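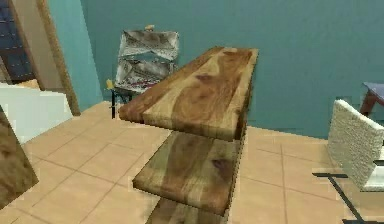

Oda, April

Section 7. Delay loudspeakers, main room and balcony

This section covers the alignment of the delay loudspeakers at Garkus Hall for standing and seated shows. It applies to the house system only. Touring systems that bypass the house processor are covered by the visiting production sheet.

The main left and right hangs must be tuned and locked before this section is started. If the main hangs have been moved, re-trimmed or re-angled, go back to the main hang section and complete it first. Delay times set against a hang in the wrong position are not usable and must be entered again.

7.1 What is needed

Gasoleck processor, powered and past its self-check
Laptop with the Wevow measurement program and the current room file
Measurement microphone, stand and calibrator
Laser distance meter
XLR cable long enough to reach the rear of the balcony
Ear protection

The Gasoleck holds the presets for the room. Wevow only measures. A change made in Wevow does not alter what the loudspeakers do until the value is typed into the processor by hand.

7.2 Before starting

1. Clear the room. Measurement noise is loud and unpleasant, and bar staff should be told before the first burst.
2. Turn off the air handling from the panel behind the cloakroom. Leave the heating as it will be for the show.
3. Mute all outputs on the processor.
4. Load the preset for the show format. STAND is for a flat floor with no seating. SEATED is for the floor with the rows in.
5. Save the preset under a new name before changing anything. Use the month and your initials.
6. Unmute the main left hang only. Play pink noise at a low level and confirm by ear that sound comes from the left hang and nowhere else.
7. Repeat for the main right hang, then for each delay loudspeaker.

Caution: Do not unmute the delay loudspeakers as a group until each one has been checked alone. The balcony pair hangs close to the rear seats, and a wrong gain setting will be heard at full level by anyone in those rows.

7.3 Working out the starting value

The starting value is a calculation. It puts the delay close enough for the measurement to find the right peak.

1. Stand directly below the delay loudspeaker, on axis with the main hang on the same side.
2. Measure the distance to the grille of the main hang with the laser meter. Write it down in meters.
3. Measure the distance to the grille of the delay loudspeaker from the same spot. Write it down.
4. Subtract the second figure from the first.
5. Divide the result by 344 and multiply by one thousand. The answer is the starting value in milliseconds.
6. Enter the value in the DELAY field of the output channel on the Gasoleck and press STORE.

Note: 344 is the speed of sound in meters per second used for all house presets. Earlier versions of the room file used a different value. If the two are mixed, the balcony will be out of line with the floor. Check the top line of the room file before using any number from it.

Note: The DELAY field accepts feet, meters or milliseconds. The unit is shown in small type to the right of the field and does not reset when a preset is loaded. Set it to ms.

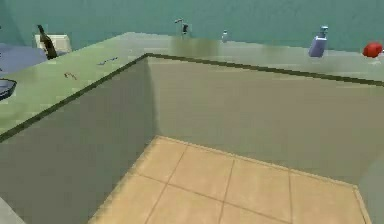 Hina Tanoli

7.4 Measuring the true value

1. Place the microphone at the listening position marked on the floor plan for the zone. On the balcony, use the marked seat with the seat folded up.
2. Set the microphone at seated ear height for SEATED and at standing ear height for STAND.
3. In Wevow, open the room file and choose Impulse, then Single Channel.
4. Unmute the main hang on that side. Run the sweep. Save the trace as REF.
5. Mute the main hang. Unmute the delay loudspeaker. Run the sweep again without moving the microphone. Save the trace as DLY.
6. Lay one trace over the other. The first clear peak of DLY should arrive at the same time as the first clear peak of REF, or slightly after it.
7. Read the difference and correct the DELAY field by that amount.
8. Run both sweeps again to confirm.

Do not align to the tallest peak if it is not also the first. Under the balcony lip the reflection from the underside can be stronger than the direct sound, and the automatic finder in Wevow will often pick it. Turn the automatic finder off for this zone and place the marker by hand.

If no clear first peak can be found, raise the sweep level one step and repeat. If there is still no clear peak, check that the loudspeaker under test is unmuted and that the correct input is selected on the laptop.

7.5 Adding the offset

Once both arrivals match, add 5 ms to every delay channel. The offset keeps the sound image at the stage for listeners who are nearer to the delay loudspeaker than to the main hang. Enter it in the DELAY field along with the measured value. Do not use the OFFSET field on the same page, which is applied to the whole output group and will also move the front fills.

7.6 Setting level

1. Play pink noise through the main hangs and the delay loudspeakers together.
2. Walk slowly from the mix position to the rear wall. The level should fall gently or hold steady. It should not rise at any point.
3. If the level rises near a delay loudspeaker, lower that channel until the rise is gone.
4. Change to a spoken voice recording and repeat the walk. The voice should seem to come from the stage. If it seems to come from overhead, lower the channel further before changing the delay time.
5. Mute and unmute the delay loudspeakers during the walk. The voice should become less clear when they are muted. If no change is heard, the level is too low.

Caution: Do not use equalization to fix a level problem. The filters on the delay channels are locked in the house presets and should stay locked.

7.7 Saving and locking

1. Press STORE on every channel that was changed. A star beside the channel name means the change has not been stored.
2. Save the preset under the name given in 7.2.
3. Copy the values by hand into the log kept at the mix position.
4. Turn the front panel lock on.
5. Restart the processor and confirm that the new preset loads. If the old one loads, the save was not completed. Repeat from step 1.
6. Turn the air handling back on.

7.8 Remarks received on the last version
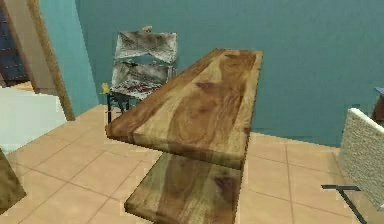

A visiting engineer wrote that the values were correct at sound check and late by the second act, and asked whether a warm-room preset could be added. The room does heat up with a full floor, and sound travels faster in warm air. The shift falls within what the offset in 7.5 is meant to cover, and no separate preset is planned. Anyone who wants to correct for it during a show may do so on a copy of the preset, in small steps, between songs. The copy must be deleted at load-out.

The same engineer asked for the balcony pair to be split into separate left and right channels. They are wired to one amplifier channel at present. The request has been passed on and this section will be changed if the wiring is.

7.9 Faults

Delay channel silent, meter moving: check the amplifier breaker, then the cable at the patch panel.
Delay channel silent, meter still: the channel is muted or is routed to the wrong input.
Hollow sound in the rear rows: the delay value is wrong or has been stored in the wrong unit. Repeat 7.3.
Wevow reports no input: the calibrator is still on the microphone, or phantom power is off.
Preset name followed by a question mark: the preset was made on older firmware. Do not load it during a show.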